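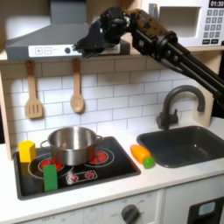

From: Kimutai Muriithi
To: Gendby neighbors list
Re: Soup swap

Amna Awan wrote:
> Can we freeze the leftovers this time? I still have 3 jars from
> January and I'm scared of them.

Freeze away, but label it. I ate what I took for lentil and it was gravy. I finished it, for the record.

Hamisi wants a rule on chili. My vote is one pot per street, and Masanja Road has had its turn.
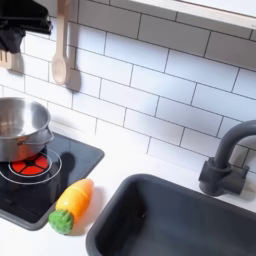
WHAT TO BRING

- 4 jars with lids that fit
- your own ladle

Kimutai

2 replies | Share

Related threads
Whose ladle is this
Parking on Clivlow Lane

Back to top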